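Section 4: Fitting and changing the seal on the Andwood training arm

Please read this section through once before you pick anything up. Most of the trouble people have had with the seal comes from doing the steps in a slightly different order, and putting it right afterwards takes far longer than doing it slowly the first time. It's a friendly machine once you know its ways!

These steps are for the bench and practice arms only. They are not for any arm used with patients.

You will need a fresh seal, a lint-free cloth, a small torch and the blue-handled driver from the Mesta tool roll. Allow yourself 17 minutes the first time (you'll soon be quicker than that).

CAUTION: Press the stop button and wait for the arm lights to go out before you put your hands between the links. The joints hold their position with the power off, but they can settle a little when the weight on them changes.

1. Bring the arm to its service position using the screen: choose Care, then Position 2. Let it finish moving before you press stop.

2. Check that the instrument is straight. If you can see even a slight bend in the shaft, put it aside and fit another, as a bent one will chew through a new seal in an afternoon.

3. Push the seal housing down on to the cannula until you feel it seat. A gentle twist helps. If it rocks under your thumb, take it off and start this step again.

4. Look at the side port and make sure it points away from the neighbouring arm link. It is easily knocked when the arm swings.

5. Hold the housing steady with one hand and feed the instrument tip in through the cap with the other. Keep the shaft in line with the cannula all the way and let it slide under its own weight as far as it will go.

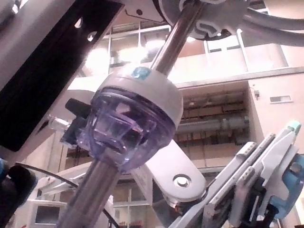

6. Bring the top of the instrument up to the adapter and press until it clicks home. You should hear the click quite clearly, even in a noisy hall. Give the instrument a light tug afterwards, just to be sure of it.

7. Follow the adapter cable along with your fingers from one end to the other. It wants a loose, easy curve, with no part of it lying where two links could close on it.

8. Step back, release the stop button and run the slow travel test from the Care menu. The shaft should glide through the seal without squeaking or dragging.

Note: If the test stops early with message 13, the arm has felt more drag than it likes. Nine times in ten the housing isn't fully seated, so go back to step 3 before you suspect anything worse.

Note: Please don't oil the shaft, however tempting it may be. A-yeong Son, who wrote the first edition of this guide, spent most of one February cleaning oil out of adapters and would rather you were spared it. A wipe with the dry cloth will do.

When the test has passed, write the seal number in the arm's logbook and carry on to Section 5, where we set the travel limits.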